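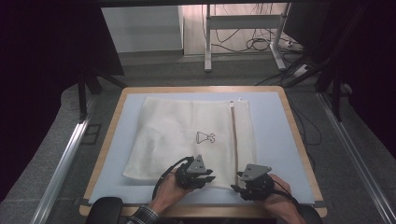 The Mevstead soft-goods trial is a comparison of hand-held grippers for robot training, run at the Mevstead workshop and first reported on Friday, November 8, 2024. It set two designs, the Hesska and the Vusholm, against the same list of household textile tasks, with a person working the grippers directly in place of a robot arm. Most tasks use one gripper in each hand over a padded or matted table. The white mesh laundry bag, laid flat on a pale blue-gray mat with its zipper running up the right side, belongs to the fastener group, the hardest of the groups in the trial. Each gripper carries a triangular gray plate on top, marked with small dots, so that its position can be worked out from the overhead view.

Background

Earlier work at Mevstead had dealt mainly with rigid objects such as cups, boxes and bottles. A gripper that did well on those often did poorly on cloth, which folds away from the fingers and gives little to push against. Joanne Heywood, who led the trial, proposed a test set made up only of soft goods in January, and the list of 57 items was settled soon after. It includes towels, socks, pillowcases, drawstring pouches and zippered bags in several weights of fabric.

Method

An operator sits or stands at the table and is given one item and one instruction, for example "fold in half" or "open the zipper fully." An attempt ends when the operator reports it finished or when 40 seconds have passed. The grippers change places between sessions so that neither design is always used first. The complete record holds 2437 attempts. Attempts in which a cable caught on the table or the item fell to the floor are kept in the record but marked.

Two views are stored for every attempt, one from head height and one from a camera on the gripper itself. The head view is used for judging the layout of the cloth. The gripper view is used for judging contact. Timing is taken from the controller log.

Zipper tasks
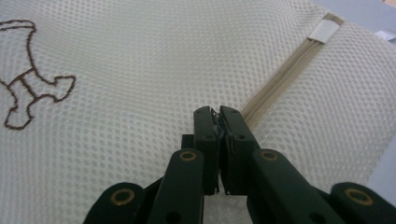

Zippers are scored separately because they call for a firm hold on a very small part while the cloth around it is free to move. The operator has to bring both fingers to the pull, close on it, and then travel along the line of the tape without twisting. Mesh bags add a further difficulty, as the fabric bunches ahead of the fingers. With the parallel fingers brought together at the lower end of the beige zipper and a crumpled dark piece pinched between the tips, the grip area is hard to judge from behind, and scorers were told to mark such moments "held, part unclear" unless another view settled the matter. The stitched brown outline on the bag proved useful to scorers as a landmark on otherwise uniform mesh.

Linkage and fingers

Both designs tested use a pivoting linkage that keeps the two fingers parallel as they close. The Hesska has the stiffer linkage and the shorter travel. The Vusholm opens wider and was preferred for towels and other thick items, though operators found its trigger tiring over long sessions. Fingertips on both can be replaced. A third set of tips, made by Bellamy and faced with soft rubber, was tried late in the work and does not figure in the main results.

Results

The Hesska did better on zippers and drawstrings and the Vusholm did better on folding. On socks there was no clear difference. Heywood's report advises against reading the results as a ranking, as the operators had more practice with the Hesska before the trial began. Controller delay was the same for both.

The Bellamy tips reduced slipping on smooth cloth but tended to drag mesh along with them. A longer test of the tips was planned.

See also

Parallel-jaw gripper
Position markers
Textile handling

Comments

dkort: Does the 40 second limit include the reach to the item, or only the time after first contact?

M. Alder: Includes the reach. It runs from the spoken start.

benchside: We saw the same dragging on mesh with rubber tips. Trimming the rubber back from the outer edge helped a little.

lowell_t: The "Results" section should say which tips were fitted for the drawstring runs.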